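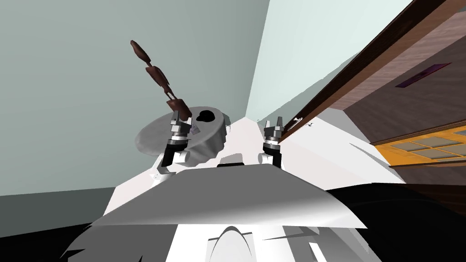

Home | Stories | Red Carpet | Newsletter | About

About Prarkilen

Prarkilen is a celebrity news site run by people who used to claim they didn't follow celebrity news. Melahat Baysal and Agnes Blomqvist started it one January as an email to 46 friends, most of whom had not asked for it. A few are still subscribed. One blocked us and came back for awards season.

We cover engagements, breakups, baby names, casting rumors and the haircuts that follow all of the above. There are 9 of us now, spread over 3 time zones, so someone is usually awake when a couple posts a joint statement asking for privacy at two in the morning.

Melahat edits the daily stories and has strong views on the phrase "close friend of the star." (We don't print it unless we've talked to the friend.) Agnes writes the Friday column, Jomo, for readers who would like to hear about the party from their own couch. It has run to 175 installments and she has attended very few of the parties.

We don't guess at pregnancies, we don't run pictures of anyone's kids at school, and when we get something wrong we fix it at the top of the story — with the time, so you can see how long we were wrong for.

Tips, corrections and wounded publicists: use the contact form. Melahat reads all of it, usually before coffee, so please be kind or at least brief.

Filed under: Who We Are

Contact | © Prarkilen 2021 | Back to top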